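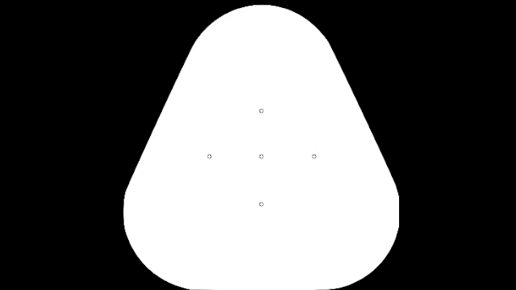 Photo courtesy of Pladum Press Office

Flirley Nature Trail Opens Saturday With Two New Loops and Plenty of Shade

FLIRLEY, Sat 10 August. The folks at Agyeman Woods are so happy to invite neighbors near and far to the opening of the Flirley Nature Trail, a project that has been on our minds (and our kitchen tables!) since the first sketches went around in February. The trail winds through 340 acres of pine and oak, with 9 resting benches, and it is free to all from dawn to dusk.
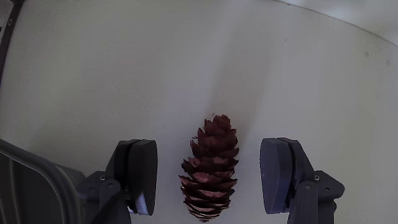 A pine cone, reddish brown, with its scales open.

Families can join a guided walk at 10 a.m. or simply wander along at their own pace, and there will be lemonade by the Watlow Road gate for as long as it lasts. Dogs are welcome on a leash. A third loop is planned for 2026.

Press contact: Pladum Press Office, Flirley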